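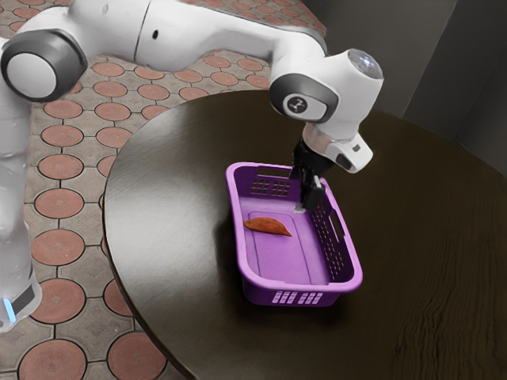
4.2 What changed between drafts

We expected the peer resume exchange to help people catch typos and tidy up dates. It did, but the richer changes were in how people wrote about their own work, and these are the ones we are most excited to report. Over the 22 workshops, 103 job seekers at the Hendell and Rilau career centers handed in 679 drafts. Reading them in order, one person at a time, was a real pleasure, and it showed us things that a simple before-and-after comparison would have hidden.

First drafts leaned heavily on duties. A typical line read "responsible for opening and closing the store." Later drafts kept the duty but said more about it: how many keys, how many registers, what happened when the alarm company called at night. Partners asked for these details in the margins, often with nothing more than "how?" or "how often?" We had given the groups a long feedback form (adapted from the one used in the Lacerda pilot), and most people dropped it by the second session and went back to short handwritten questions. The short questions worked very well! Lines that received one were rewritten far more often than lines that received a general comment such as "good" or "make this stronger."

The job summary at the top of the page followed a different path. Many writers cut it, put it back, and cut it again. Several told us that they could only write it once the rest of the page was done, and their drafts bear this out: summaries written last were shorter and used more of the same words that appeared further down. Writers who began with the summary tended to borrow phrases from job ads, and those phrases were the hardest thing for partners to challenge. A reader with no background in the trade would assume that the phrase meant something to an employer and leave it alone.

Pairing matters here. At Hendell, people were matched across trades, so a line cook might read for a dental assistant. At Rilau they were matched within a trade where the sign-up sheet allowed it. Cross-trade partners asked more questions about plain meaning, while same-trade partners were quicker to notice missing licenses and equipment. We would love to see a design that gives each writer one of each, and the Jerau center has started trying this on Tuesday evenings. We have no drafts from that group yet.

Gaps in work history deserve a separate note. In the first session very few people spoke about them. After 6 weeks, gaps came up freely, and some of the liveliest margin notes in the whole set are about how to list a year spent caring for a parent. Writers tried a one-line entry, a note in the cover letter, or years without months. We did not push any of these choices, and we did not track which ones led to interviews. Section 4.3 looks at the cover letters, where the same questions come up in a longer form.

Figure 1. Robotic arm above a purple basket on a round table (computer rendering).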